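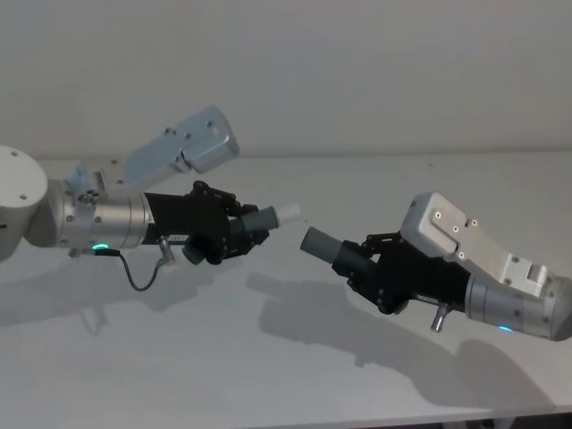
Two halves of a slim cylindrical item, a small gap between them, over a clear worktop.

Capped pens and markers: care and storage

Uncap and recap over a smooth, pale surface. Small parts show up against it and ink spots are seen before they dry. Hold the barrel in one hand and the cap in the other, keep both on the same line and pull straight. Twisting wears the inner seal.

To refit, push until the cap clicks. If there is no click, look for dried ink on the rim and wipe it off with a damp cloth.

Storage
Fibre tips: flat.
Paint markers: flat, shaken before use.
Ballpoints and gel pens: tip down.
Keep all of them below 40 °C and away from the windowsill.

Dried tips
Water-based: stand the tip in 2 mm of warm water for a minute, blot, cap, leave overnight.
Alcohol-based: as above, with isopropyl alcohol in a glass dish. Open a window.
If the line is still broken the next day, throw the pen out.

Split caps cannot be glued well enough to seal. Keep sound ones from spent pens of the same make.

Nest Ellis, Skostcombe workshop notes. Revised 4/15/21.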